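Progress report, second reporting period
Project: Civero - occlusion-aware planning for tabletop manipulation
Prepared by: Archana Sachdeva
For: Ingegerd Aasen, Hulisier
Period ends: 1st January

## Status against the work plan

Work packages 1 and 2 (driver layer, calibration tooling) are closed. Work package 3 (perception with an arm-aware mask) is in test. Work package 4 (planner integration) started on schedule and is described in section 3. The budget position is sent separately by Edvin Ljungberg.

## 1. Driver and logging

The driver layer now publishes joint state, commanded state and gripper state on a single clock. In the previous period these came from separate processes, and the resulting offset made it difficult to compare a planned path with the executed one. The fix was mostly a matter of moving the timestamp to the point of receipt. Log files from before the change can still be read, but the replay tool prints a warning and refuses to compute tracking error from them.

The replay tool itself has been renamed Tôn. It loads a run, steps through it at any rate and shows the planner's view of the table next to the fixed-camera view. Borghild Nygård has added a filter for runs in which the planner changed its target after the first motion. The current archive holds 1943 runs. Of these, 12 have incomplete joint logs and are left out of all scoring.

## 2. Perception

The fixed camera looks across the table with the arm coming in from one side. The perception module renders the arm from its joint angles, grows the outline by a set margin and marks everything behind it as unknown. Objects last seen in that region are kept in the table map with a falling confidence value. Before this change they were dropped from the map as soon as the link passed over them, and the planner treated the area as free. 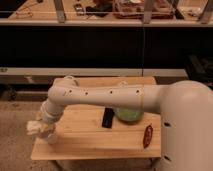
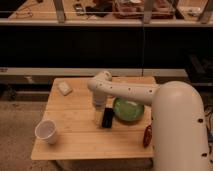

The mask margin is the main tuning value in this work package. Too small a margin leaves strips of the link in the object layer, where they are segmented as long pale objects; too large a margin hides items that are in fact usable. The near-horizontal upper link is the hardest case, as it crosses the table at the height where parallax is greatest and its shadow falls on the wood beneath it. Both effects meet at the green object: with the dome-shaped one, the upper part is behind the link and only the lower part can be segmented, whereas the green bowl is partly in shadow next to an upright black object. We now run the shadow test after the mask is applied, using the rendered link as the shadow source. Dark objects remain a weak point. A small black rectangular object close to the shadow can be merged with it if the colour threshold is set for the light tabletop alone, so the threshold is now computed per region.

The region behind the table is excluded with a fixed polygon. This is adequate for the present camera position but must be redrawn by hand if the camera is moved. An automatic method based on the table edges is written and has not yet been reviewed.

## 3. Planner integration

The planner takes the table map with its unknown regions and chooses between two actions: proceed with the grasp, or move the arm to a viewing pose first. The choice depends on how much of the approach path passes through unknown space. In the first version the cost of a viewing move was a constant, and the planner tended to look again after every small motion. The cost now includes travel time from the current pose.

Skarphéðinn Mogensen has rewritten the viewing pose search. The old version sampled poses across the whole workspace. The new one starts from a short list that places the gripper clear of the tabletop and refines from there. Search time is no longer the slowest step in the cycle - that is now the collision check, which still runs on a single thread.

## 4. Open issues

- Confidence decay is the same for all objects. A round item may roll and should lose confidence faster than a flat one.
- The gripper model used for rendering is simplified, and the mask leaks at the fingers during fast wrist motion.
- 5 regression tests depend on the old object labels and are disabled until the labels are migrated.
- The Niltano interface is frozen at version 2. Any change to the map format needs a converter.

## 5. Next period

Work package 3 will be closed once the per-region threshold has been scored on the full archive. The collision check will be moved to several threads, and the table-edge method will be reviewed by Borghild Nygård. A draft of the evaluation protocol will be sent to Hulisier in March. We request that the converter be added to the list of deliverables under work package 4, with no change to the total budget.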